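Tratura Bench Starter: what it costs and what you will need to go with it
22nd October
By Abelardo Quispe

The Tratura Bench Starter is our smallest pick-and-place package, and the one most often bought by people who had planned to buy something bigger. It comes as an arm, a parallel gripper, a controller, a cable set and a fixed camera mount. It does not come with a table. We mention the table first because it is the item most often missing from the purchase order, and an arm in a box on a carpet is a poor use of anyone's grant.

What is in the price

The package covers the hardware above, the Tatenora control software for as long as you own the arm, and one day of setup at your site. The day is a working day. If it goes on finding who has the key to the electrics cupboard, it has still gone.

Not included: the bench, the computer, spare fingers, objects to pick up, and the patience of whoever sits in the next office. Carriage is quoted separately and depends mainly on stairs.

The add-on everyone asks about

The Condori object and board kit is £78. It contains a flat, pale board with a raised rim, 48 painted wooden blocks and a marker pen. Yes, you could make one yourself. Plenty of customers tell us so on the telephone, and a fair number order it in April, when the budget has to be spent by Friday and the home-made one is still a drawing.

The pen draws target areas on the board. We used to sell printed targets, at a price, and found that customers drew their own next to ours and liked them better. The arm has never expressed a view.

Planning the budget

Allow for three things beyond the package. First, a second set of fingers. They are cheap, they wear, and they will wear on the day before your visitors come. Second, a bench that doesn't wobble. A heavy one from a school clearance sale will do nicely and we are happy to lose that part of the order. Third, somebody's time. Most first projects take 9 weeks from delivery to a routine you would show your manager, and hardly any of the plans we are sent allow for more than two.

The service plan is £1,444 a year. It buys a yearly visit, a loan gripper while yours is with us, and a telephone number answered at the Clatach workshop by a person holding a screwdriver. You don't have to take it in the first year. You may join later at the same price, although we do inspect the arm first, and we can tell when it has been used to open paint.

Space and cabling

Measure the reach of the arm, then measure the cable. Buyers remember the first and forget the second. The gripper cable needs a generous loop so that the wrist can turn freely, and the loop needs air to move in, which rules out the shelf you were about to put above it. Keep the fixed camera clear of the loop's path as well, or a good part of your recordings will be of cable.

For block work, leave a margin on the board beyond your target. A circle drawn by hand is quite good enough to begin with, and a cube on the board while another is in the fingers is the usual stage at which people ring to ask about the spare set. 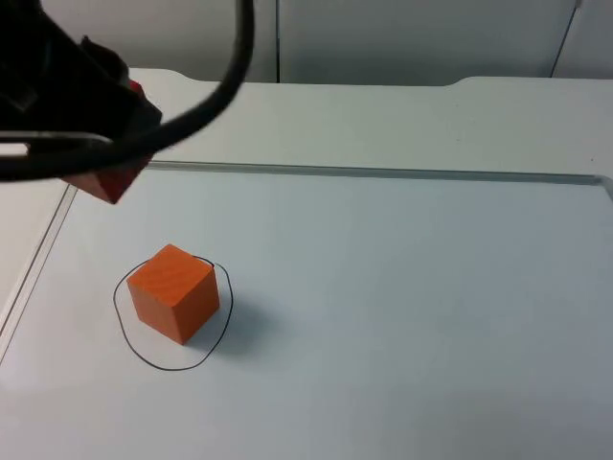
Condori: We bought ours without the service plan and were pleased with ourselves until the second winter. The arm was fine. The fingers had gone slack and we lost a fortnight waiting for new ones, so my advice is to put the spare set on the first order and argue about the plan later. Also, the setup day is worth more if you have already chosen the bench. We hadn't, and spent the morning carrying the thing between two rooms.

Spare fingers are sold in pairs and can be added to any order before it leaves Clatach. Quotations hold for the rest of the financial year. Please give the floor number when you ask for one.

Related items
Tratura spare fingers, pair
Condori object and board kit
Tatenora software: which computer to buy
Fixed camera mount, long arm
Service plan: terms and joining late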